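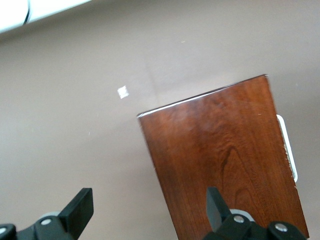
Workshop tips: recording good examples for a gripper arm

Posted by Sadia Usmani, 18/12/2024

These are my notes from a few months of recording pick-and-place examples on a bench at home. They are for people who already have an arm running with a camera at the wrist and want recordings a learning system can make use of. Most of it is housekeeping.

The surface

Pick one plain, matte surface and stick with it for a whole set. Grey, beige or taupe all work. Anything glossy will throw the lamp straight back at the wrist camera as the arm comes down. If you use a cloth or a mat, smooth out the creases before you begin and pin it underneath with a clip or a bit of double-sided tape. A crease that stays put does little harm. One that moves every time you lean on the bench can tip a light object over.

Wipe the surface at the start of every session and again at the halfway point. Crumbs, thread and scraps of paper or tape show up very clearly on a plain background. If you want small scraps in the recordings, put them there on purpose and move them between takes. A scrap left in one place for a whole evening becomes a landmark, and the model may learn to steer by it.

Light

Use two lamps, one each side, pointed at the wall or ceiling. Direct light makes hard shadows that travel with the fingers. Polished wood is fussy about this, as the edges pick up a bright line that shifts as the camera moves. I leave that in. It is how the object will look on the day, and a model that has only seen dull objects does badly with shiny ones.

Close the curtains if you record in the afternoon. In November I lost a whole set because the first takes were in daylight and the last were under the lamps, and I had not noted where the change came.

Choosing objects

Start with solid things that have flat sides. A wooden block or box is ideal, and strong grain does no harm. Check the width against the opening of your gripper before anything else. Measure with the finger pads on, and leave 3 mm of clearance each side or you will spend the evening nudging the block along the bench.

Add white and pale things next, such as trays and tubs. Let some of them stand partly behind the main object. Real benches are crowded, and the model needs to see things half hidden.

The takes

Decide where a take starts and stops and write it on a card. Mine starts with the arm still and the gripper open, and stops when the object is down and the fingers are clear of it.

Approach slowly and at an even pace. If you miss, carry on and correct it in the same take – a recovery is worth having. If you knock the object off the bench, stop and mark the take as failed. Do not delete it. Failed takes are handy later for checking your sorting.

Turn the object a little between takes as well as moving it. I used to slide the block about and always leave it square to the bench, and the trained arm then had no idea what to do with a block at an angle.

Rest after 11 takes in a row. Your hands get lazy on the controls and the paths all start to look alike.

Looking after the fingers

Check the finger screws before each session with the right driver. They work loose bit by bit, and a loose joint lets the pad lean. Nip them up gently. Wipe the pads with a barely damp cloth and let them dry. If a pad has gone shiny, replace both so that they grip the same.

Look at the wrist view with the gripper wide open. Both fingers should come in at the bottom of the picture, in the same spots as last time. I keep a saved still to compare against. If the camera has been knocked, start a new set.

Files and names

I name each folder with the object, the surface and a running number. My sets are called Terus (blocks and boxes), Fenden (kitchen things) and Muriithi (everything soft), and the short names save a lot of typing. Copy the day's work to a second drive before you switch the arm off.

Terus is at 1000 takes now. The early ones are the weakest, mostly on account of the lamps, and I am re-recording them a few at a time.

Next page: cables, clips and keeping the bench tidy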